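Workshop notebook – August, bench 2, started 7:40 am

Picking up from the last entry. The Gimari walnut hull bath finally went a proper brown overnight and I am so pleased with it! Last time it stalled at a weak tea color and I blamed the hulls. I now think the pot was too cool the whole way through. Kept it at 80 C for two hours yesterday, lid on, stirred whenever I walked past, then let it sit until morning. The test skeins came out the color of strong coffee.

Skeins in so far, in order:
Plollik single ply, no mordant – good brown, slightly uneven at the ties
Plollik single ply, alum – a bit warmer, more golden
Illska two ply, alum – my favorite, deep and even all the way around
Illska two ply, alum plus a dip in iron – almost black, feels harsher in the hand

The iron dip was only meant to be a minute. The phone rang. Call it four. Next time set the timer first and put the skein in second.

Ties: go looser. I keep writing this and I keep tying them too tight. The pale bands on the Plollik are all exactly where the figure eights were. Charbonneau sent their cones with a wide cotton tie and those never leave a mark, so I saved a handful and will use them on the next batch.

Madder

Started the madder while the walnut was cooling. Used the chopped root, soaked since yesterday noon, and poured off the first water (yellowish, kept it in a jar, might be nice over wool that has already had one pass of weld). Main pot brought up very slowly and never past hand-hot for the first hour. I love this part. The water looks like nothing for ages and then you lift the wool out and it's brick red!

Our tap water is hard and the madder likes that. For anybody using the rainwater barrel instead, add a pinch of chalk or you'll get orange. Orange is fine too, but put it on the label so we don't try to match it later.

First pull at 10:15, a clear coral. Second pull at noon, a real red with some brown in it. Left the third skein to cool in the pot and will see tomorrow.

Plaid sampler

What all this is for, really. I want a dark red ground with a brown overcheck for the blanket project, and until now I've been guessing at how the two would sit together. Wound a narrow warp on the small loom, 2,000 yards is the estimate for the full thing so I'm not touching the good yarn until the sampler looks right. Plain weave first, then a 2/2 twill.

The plain weave is flat and a bit stern. The twill is lovely. It drapes, and the brown goes soft where it crosses the red and makes a third color I didn't plan for. Going with the twill. Sett at 8 ends per inch was too open before washing and about right after, so I'll trust the wash and leave it there.
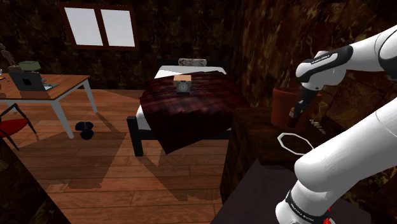 Width is still open. The big loom gives me one panel that's too narrow for a bed, so it's either two panels seamed down the middle or doubleweave with a fold. I've had fold lines go wrong on me (threads bunch up and you get a dark stripe for the whole length), and matching a check across a seam is fussy but at least you can undo it. Leaning toward the seam.

Washed the sampler in warm water with a drop of Illska wool soap. A little red in the first rinse, none in the second. Pinned it out on a towel by the back door.

To do
Order more alum, we're down to the last scoop
Rinse the hull bag and dry it for a second bath
Ask Charbonneau if the gray cones are the same weight as the cream
Check the third madder skein before anyone needs the pot
LOOSER TIES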